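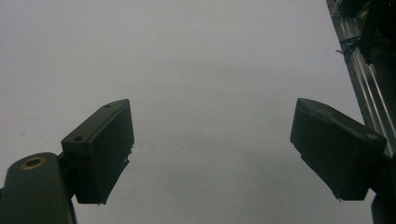

Selon Gudrun Kvam, une peinture blanche ne vieillit jamais de manière uniforme, et la plupart des litiges de réception viennent de là. Elle cite le cas classique du raccord : même référence, même lot, même rouleau, et une reprise visible à trois mètres dès que la lumière devient rasante. « Le client parle de couleur. Neuf fois sur dix, c'est un écart de brillance. »

Le laboratoire Protis, où elle dirige les essais sur revêtements intérieurs, mesure cet écart au brillancemètre, sous un angle de 85 degrés pour les finitions mates. La valeur retenue est la moyenne de 20 relevés par panneau. En dessous, précise-t-elle, la dispersion due au grain du support masque celle du film.

La dernière campagne a porté sur 49 panneaux de plâtre enduit, préparés en février avec deux impressions différentes. Total des relevés exploitables : 3 941, toutes échéances confondues. Les panneaux reprises comprises ont été conservés à 20 °C, à l'abri des UV, puis exposés par série derrière un vitrage orienté au sud.

Le résultat principal concerne l'absorption du fond. Sur un enduit imprimé de façon irrégulière, le liant migre là où le support est le plus poreux, et le film sec y est plus mat. « On voit des nuages. L'applicateur repasse une couche, les nuages s'atténuent et il pense avoir réglé le problème. Il a surtout augmenté l'épaisseur. »

Noemí Galindo, qui a conduit les mesures colorimétriques, insiste sur un second point : le jaunissement à l'obscurité des résines alkydes. Derrière un meuble ou un tableau, la teinte dérive davantage qu'en pleine lumière. « Une partie de cette dérive est réversible. On expose de nouveau le panneau et l'indice redescend, sans revenir à la valeur initiale. » Les formulations acryliques de la série, dont le Prudine mat, n'ont pas montré ce comportement.

Interrogée sur le lessivage, Gudrun Kvam est plus réservée. L'essai normalisé par abrasion humide classe les produits entre eux, mais il ne dit rien du lustrage, ces traces brillantes laissées par une éponge ou un frottement d'épaule dans un couloir. Protis travaille sur un protocole à sec, avec un feutre lesté et 88 passages. La répétabilité reste insuffisante pour une publication.

Que recommande-t-elle aux maîtres d'œuvre ? De fixer dans le marché la distance et l'éclairage d'examen, et de faire valider une surface témoin d'au moins deux mètres carrés. Pour les reprises, elle préconise de repeindre le pan entier, d'angle à angle. « Le raccord localisé sur un mat profond, je ne l'accepte que derrière un radiateur. »

Une seconde série, sur plaques de plâtre à bords amincis, est en cours de préparation. Les joints y seront mesurés séparément.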